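June, getting on for midnight

Six hours in Nuanchan's chair and my bum has only just forgiven me. I've got knotless braids! Down to my waist, nearly, and a sort of chestnut brown that looked much redder on the packet. I keep swishing them about in the hall mirror like a child with a new coat.

I very nearly didn't go. The bus into Bradport was late again and I had the shopping bag with all the hair in it on my knee, and I sat there thinking, you could just get off and have a trim like a normal person. But I'd already paid for the packs (the Gradel ones, pre-stretched, which Nuanchan told me to get) and she doesn't do refunds on deposits, so on I went.

She'd asked me to come with it washed and blow-dried straight, and I had, more or less. She found the bit at the back I'd missed. She always finds it. Two goes with the comb and a big dollop of Zutis cream and not a word said, just a little sigh through the nose.

Sota was in the next chair having his twists redone and talked the whole time about his cousin's wedding, which is in a hotel with a lake, and whether he can wear trainers to it. I said no. Chaiwat on the till said yes if they're white. We never settled it. I fell asleep somewhere around the crown and woke up with my mouth open.

The dipping at the end is my favourite part, even though I'm always sure she'll scald me. Kettle, jug, towel round the shoulders, and then all that hair goes heavy and hangs properly. She did the ends twice and put mousse all over, and I smelled like a sweet shop the whole way home.
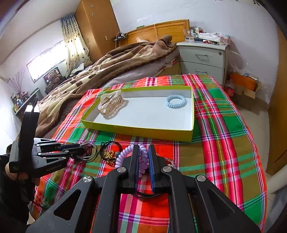
## What I've got to remember

- Satin scarf EVERY night, even when I'm tired. Last time I lasted a week and the front went to fluff.
- No tight ponytails for the first fortnight. Spiral ties only, and low down.
- Scalp spray in the partings, the Kingi one, not the oil. The oil just sits there.
- Out in 6 weeks. Nuanchan made me say it back to her.

## Later

Can't sleep, as there's no comfortable way to lie on this much hair. On my side it pulls over the ear, on my back it's like lying on a rope. I've piled it all up over the top of the pillow now and that's better, though I expect I look like a pineapple.

Took two paracetamol. Mum rang and wanted a picture, so I sent one, and she wrote back "very long" and then a thumbs up ten minutes after. I'm taking that as a yes.

Must ring Sakda tomorrow about the lift on the coast road, and find my big shower cap.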